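Put the repair price on the label

By Sorcha Crichton 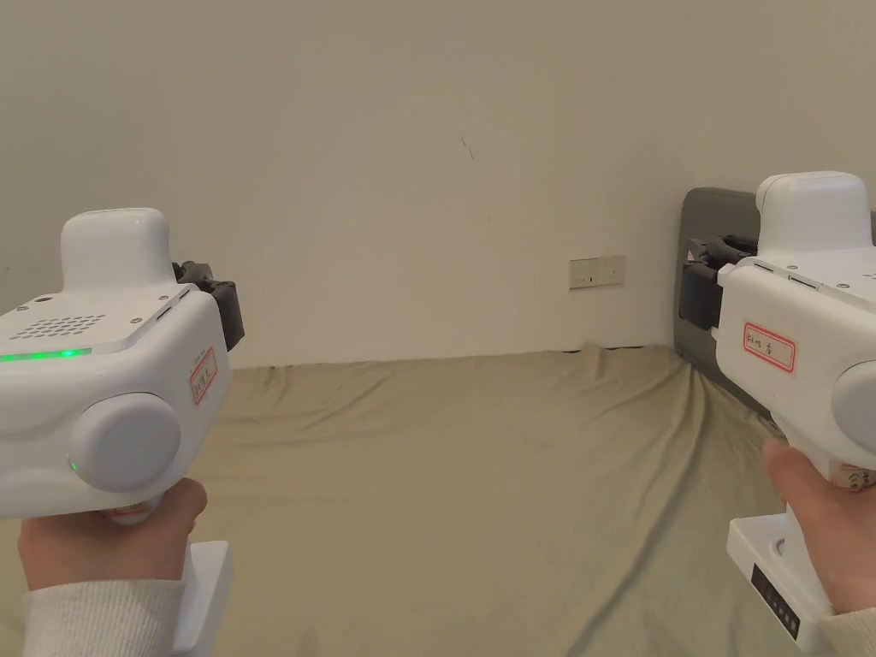 My kettle stopped working in August, two years and a few weeks after I bought it. The switch on the handle had gone. The element was fine, the lid was fine, and the base still lit up when I set the kettle on it. I rang the maker, Stilow, and was told that the switch was not sold as a spare part. I could have a discount on a new kettle if I liked. I have been looking at the things in my house differently ever since, and at things outside it too. Much of what is made now has the same look: a rounded, glossy white body, a grid of small round holes for a speaker, a strip of green light along the front edge. It is a pleasant enough look. It tells a buyer nothing about whether the switch can be replaced, or what that would cost, and I think the law should make the seller tell us.

My proposal is a small one. Any household appliance sold for more than the price of a decent pair of shoes should carry a second figure next to the first. The first is what it costs to buy. The second is what it costs to replace the part most likely to fail, fitted, at a named repair shop. If the part can't be had, the label should say so in letters of the same size.

We already accept this sort of thing elsewhere. Food packets list the sugar. Fridges carry an energy rating, and people do read it, if only to choose between two fridges that are otherwise the same. A used car comes with a record of its tests. Nobody regards these as an attack on business. They let a person standing in a shop compare one thing with another before paying.

I put the idea to Minoru Tsuchiya, who has run the repair shop on Ristmont High Street for longer than I have lived in the town. He was less keen than I expected. His worry was that makers would choose the cheapest part they could get away with calling "most likely to fail". A washing machine firm would quote for the door seal and keep quiet about the bearings, which on many machines are now sealed inside the drum. He showed me one. To change a bearing that costs less than a takeaway, you have to buy the whole drum.

He has a point, and the choice can't be left to the makers. Repair shops know perfectly well what breaks. Tsuchiya keeps a ledger, and last year he wrote down 528 jobs in it. He turned away some 60 more for lack of a part. Put together the ledgers of a few hundred shops like his and you would have a fair list of what goes wrong with kettles, toasters, vacuum cleaners and the rest. It would need updating every year or so. That is dull work, but it is the sort of dull work that public bodies are for.

The usual objection is cost. Makers say that keeping spares for years means warehouses, and that warehouses mean higher prices. I expect that's partly true. But my proposal doesn't force anyone to keep spares. Stilow could go on selling kettles with no replacement switch, provided the label said so. If buyers didn't mind, nothing would change. I suspect quite a lot of them would mind.

A better objection is that many people can't afford to care. If you have a certain amount of money on the day the cooker dies, you buy the cooker that fits that amount, whatever its label says. I have been in that position and I don't have a full answer to it. I would only say that the same people are hit hardest when the cheap cooker goes after two winters, and that a label might at least help them choose between two cheap ones.

My mother had a Sekiguchi food mixer for most of my childhood. The flex was replaced once and the beaters twice. It was ugly and very loud, and the instruction booklet had a page at the back listing every part with a number beside it. You wrote to the firm with the number and they posted you the part. I don't think the people who printed that page thought they were doing anything noble. It was simply assumed that the owner of a mixer would want to keep it going.

I took the kettle to Tsuchiya in the end, on a Thursday, when he is quiet. He found a switch from a different make that nearly fitted, filed down one side of it and charged me nine pounds.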